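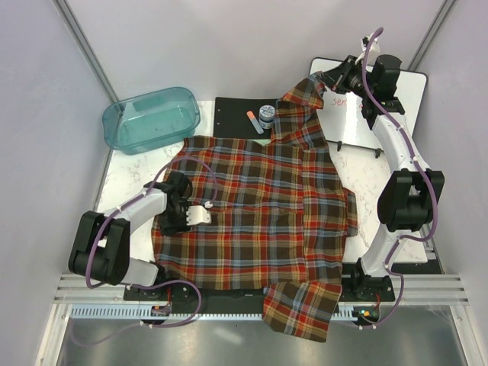

The Engelbrecht workshop in Fustdale opened its doors to the public in November, and the part that people talked about most was the folding of a shirt. Visitors came in groups from early in the morning, and the organisers say that 176 people had signed the book by the time the doors closed. At the table in the first room, two robot arms had to deal with an ordinary checked shirt. At one moment the right arm had the end of a sleeve between its fingers and was holding it up, while the other sleeve hung down over the front edge of the table. A shirt is a difficult object for a machine. A metal part has always the same form, but cloth changes its form each time it is touched, and the arms must find again where the sleeve is and where the collar is.

The workshop belongs to a small firm from Bovport, which moved a part of its staff to Fustdale two years ago. Until now it has mostly made equipment for packing and sorting. The work with clothes is newer and is done together with a laundry in Umgate, where towels and work clothes are still folded by hand. The laundry would like to have help with the simple pieces first. Shirts will come later, if the tests go well. 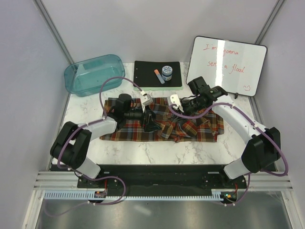 Two arms share one plaid shirt at the Engelbrecht open day.

During the demonstration the staff answered questions, and there were many. Several parents wanted to know when they can buy such a thing for the home. The answer was that this is not planned, and that the price would be too high for a family. A pupil from the school in Fustdale asked if the arms get tired. They do not, but their grippers must be checked, and the staff do this after every 100 folds.

Another visitor asked how long the machine needs for one shirt. In the last tests it was 80 seconds when everything went as it should. A person with practice is much faster, and the firm said this openly. For the moment it looks more at how often the result is good enough to put on a shelf.
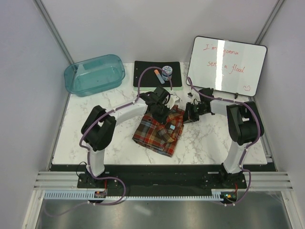 The firm also spoke about the next steps. Before the spring it wants to try 200 different pieces of clothing, among them children's clothes and thicker jackets, and people from the area were invited to bring things they do not wear any more. A box for this stands at the entrance in Fustdale and will stay there through the winter. Clothes should be washed, and buttons may be missing.

In the second room there was coffee, and a short film about the packing machines could be seen every half hour. School classes that could not come to the open day can ask for a visit in the morning, from nine o'clock. The next open day will be held in Bovport.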